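Category: Support > Collection Practice > Hand-held Grippers

Ticket 1676 — Cloth folding, rules for start and end of episode
Site: Dramside
Status: Open, waiting for answer from Ullberg

Problem: Zekgate returned 4 episodes of the muslin folding task from batch 1632. The reason given is "end state not clear." Our operators say they followed the practice sheet, so I compared the sheet with the recordings.

What I found: the sheet says the episode ends when the cloth is folded. It does not say where the grippers must be at this time. One operator stops with the fingers still closed on the cloth, another opens them and moves back first. Both are correct by our text, but the checker at Zekgate accepts only the second.

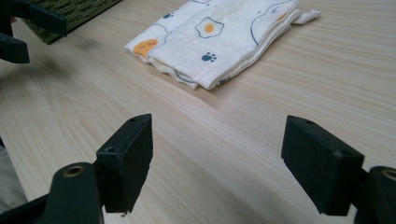 I propose to change the rule in this way. The episode ends when both grippers are open, no finger touches the cloth, and the whole folded cloth is in view of at least one wrist camera. Hold still for two seconds, then stop the recording. A small corner sticking out of the fold is allowed — the Ondrejka sheet already permits it for thin fabrics, and I would like to keep the same tolerance.

Tried so far: two operators worked one session with the new text. I have sent these episodes to Zekgate and do not have the result yet.

Question for Ullberg: must we record the returned episodes again, or is it enough to trim the end?

Last updated: 24/12/2021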